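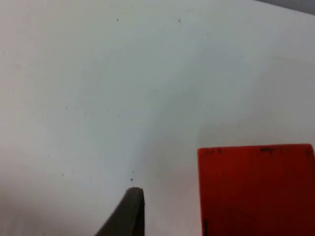 Figure 14.1 A red block on a matte white work surface. Small dark specks are visible on the surface.

Chapter 14
Work Surfaces and Their Care

A work surface is the first piece of equipment in any sorting or assembly room, and it is often the last to receive attention. Tools are inspected and parts are counted, while the table beneath them is wiped at the end of a shift and otherwise forgotten. This chapter treats the surface as equipment in its own right. It covers the choice of color and finish, the marks and debris that gather with use, and the records a well-run room should keep.

Color is considered first. A pale, matte surface reflects light evenly and makes a strongly colored part, such as the block in Figure 14.1, easy to find at a glance. It also shows every speck. Many supervisors regard this as a fault and request a darker top. The authors take the opposite view: dirt that can be seen can be removed. Glossy finishes are discussed in Section 14.2, together with the glare they produce under overhead lamps.

The second half of the chapter follows a study carried out at the Drukgate training workshop by Chaimae Erraji and Kam-wah Siu. Over one term they examined 207 benches and recorded scuffs, specks and stains on each. Of these benches, 144 had been cleaned according to a written schedule. The remainder were cleaned when someone judged it necessary. Their record sheet is reprinted in Section 14.5 and may be copied for classroom use.

Students should have read Chapter 12, on lighting, before beginning. The following terms are used throughout and are defined where they first occur.

matte finish
contrast
scuff
loose debris
cleaning interval

14.1 Choosing a Surface

The choice of a surface begins with the parts that will rest on it. Before any material is ordered, the room supervisor should list the colors and sizes of those parts and note which of them are likely to leave marks.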